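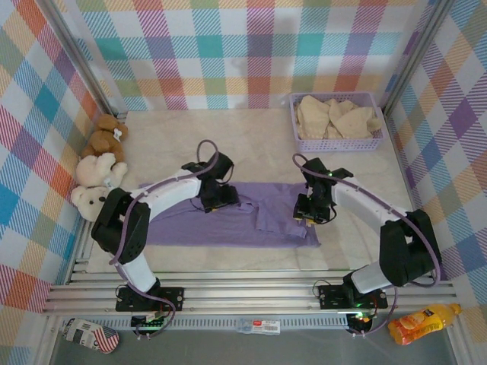

Two arms over a purple cloth at the folding table, Lerkden site.

Folding Arms at Lerkden: Questions from Staff

Last updated April 1, 2019

This page collects the questions which colleagues have asked us since the folding arms came to the Lerkden laundry. The answers are written by the process team at Ulto. If your question is missing, please put it in the box beside the time clock or tell it to your shift lead. We add new answers at the bottom of each section.

General

What are the arms for?
They are for folding and for laying flat. At Lerkden we wash textiles for small hotels, guest houses and kindergartens, and a big part of every shift goes to taking one piece from a basket, spreading it, folding it and putting it on a pile. The arms are learning to do this part for the simple pieces. Sorting, stain checking, ironing and packing stay with people.

Why are there two arms and not one?
One arm can pick up a cloth but it can not open it well. Folding needs two points to be held at the same time, the same as with your two hands. The two arms are controlled by one program, so they do not wait for each other in the way two separate machines would do.

Who made the system?
The control program and the training of the arms come from Flunau. The table and its fixing were built by our own workshop. Please do not call Flunau directly when something stops. Go first to your shift lead, who has the contact sheet.

Is it already in real use?
Partly. The trial began in January. In the trial, every piece which the arms have folded is checked by a person before it goes to packing. We count this as trial work and it is not included in the shift target.

Why do the walls of the table have a plaid pattern?
We get this question more than any other. The walls keep the background the same for the cameras, so people walking behind do not disturb. The pattern itself was chosen from what the workshop had. It has no technical meaning that we know of.

And the teddy bears?
They sit along the left wall. We wash soft toys for the kindergartens, and the arms will be tried on these items later. Please leave them in their places, as the program has learned the table with them on it.

My work and my hours

Will I lose my job because of the arms?
No position at Lerkden is closed because of this project. This is written in the agreement between Ulto and the staff council, valid for the whole trial and for one year after. We understand that one year is not forever. When the trial is finished, the agreement must be discussed again, and the staff council will be at the table from the first meeting.

Will my pay change?
The hourly pay stays the same. For colleagues who worked with the piece bonus, the bonus is calculated from the average of the last months before January, so you do not lose money when you are placed at the arms and fold less by hand. If you see a mistake in your pay slip, bring it to the office before the end of the month.

Will the shift target go up?
Not during the trial. The target for hand folding is 400 pieces per person and shift, and it stays so. Some colleagues were worried that the arms will be used to show that people are slow. At this moment the arms are much slower than any of you. The goal for the end of the trial is 200 pieces in a shift, and we did not reach it yet.

Who decides which colleagues work at the arms?
Your shift lead makes the plan, and you can say if you are interested or not. Nobody is obliged to work at the arms in the trial. There were more requests than places in the first weeks, mostly from colleagues with pain in the shoulder or the wrist, and these colleagues were given priority.

I have worked in folding for many years. What will I do if the arms become good?
We expect that more time will go to checking, repair sewing and to the difficult pieces such as fitted sheets and clothes with many buttons. There is also the new task of table operator. We can not promise today how many operators will be needed. Training for repair sewing is open for everybody already now, also for those who never touched a sewing machine.

Does the company save money with this?
Not yet. In the trial it costs money. Management hopes to take orders which we had to refuse until now for lack of folding capacity, for example the 600 towels per week from the Ziółkowski guest houses.

Working at the table

What does a table operator do?
The operator takes care that the basket is filled, starts the program, watches the folding and takes away the finished pieces. When a piece is folded wrong, the operator presses the yellow key on the panel and folds the piece by hand. The wrong piece is saved in the record, and from these records the program is improved. So please press the key also for small mistakes. Many colleagues are polite and correct the corner quietly, and then the program learns nothing.

Do I need to know computers?
No. The panel has four keys and the screen text is short. The training takes two shifts, the first one together with an experienced operator. You can have the instruction sheet in Polish, English or German.

How do I load the basket?
Put the cloths in without folding them. It is not necessary to make them nice, because the program must learn to deal with crumpled textiles as they come from the dryer. Do not press them down. The basket belongs in the back right corner of the table.

Which pieces can go on the table?
At this time: small towels, napkins, cleaning cloths and plain shirts without a collar. Pieces must be dry. Please do not try anything with metal buttons, hooks or long strings.

The arm let the cloth fall or made a bunch of it. Is it broken?
Most probably not. Thin cloth slides easily from the gripper, and wrinkles are difficult for the cameras to understand. Wait until both arms have gone back to the rest position, spread the piece flat again in the middle of the table and start one more time. If the same happens three times with the same piece, fold it by hand and press the yellow key.

May I touch the purple cables?
No. Each arm has one purple cable which makes a loop over it and goes down to the base. The loop looks too long but the arm needs the length when it stretches. Please do not tie the cables together or fix them with tape. If a cable has caught on something, stop the arms first and call the shift lead.

What about the small boards with green lights below the bases?
These are electronics and they are not for operators. Do not clean them with a wet cloth. If the green lights are off while the arms should be working, tell the shift lead.

Can I put my drink or my things near the table?
Please keep them on the shelf by the door. The floor under the rails is not a storage place. Drinks, socks and other small things that are left there can come near to the wiring, and at the end of the shift they go to the lost property box.

Safety

Can the arm hurt me?
The arms are light and they move slowly in trial mode, but a gripper can pinch a finger. Keep your hands out of the table as long as the program is running. The table has walls on three sides and is open on the side of the rails, so on this side you must pay attention yourself. Long hair must be tied and scarves taken off, the same rule as at the ironing machine.

How do I stop the arms quickly?
Press the red button on the post. Both arms stop at once, also when only one of them makes a problem. You will never be criticized for pressing it, even if it was not needed. After a stop, only the shift lead may start again.

Is it loud?
We measured 65 decibels at the operator's place with the dryers running. Most of this comes from the dryers. Ear protection is not required there, but you may wear it if you want.

Cameras and personal data

Do the cameras film me?
The cameras are directed at the table top. Your hands can be recorded when you spread or remove a piece. Faces are not needed, and if a face is seen by accident, the recording is deleted. The recordings have no name in them and they are not connected to the time clock.

Can my manager use the recordings to judge my work?
No. The agreement with the staff council forbids it. The recordings can be used only for improving the folding program. If you hear that somebody has used them in another way, please inform the staff council.

Can I see what is recorded?
Yes. Ask your shift lead for a time. It is mostly towels.

Added later

Can family members come to see the arms?
On the open day, yes. On normal working days visitors must stay outside the folding room.

Will the arms work at night alone?
There is no plan for this. An operator must always be present when the program is running, and the night shift at Lerkden does not take part in the trial.

What happens with a piece that is damaged by the arms?
Put it in the gray crate together with a short note: date, kind of textile, what you have seen. The customer gets a replacement from Ulto and the operator does not pay anything. Please do not throw the piece away, as the workshop wants to look at the place where the gripper was holding it.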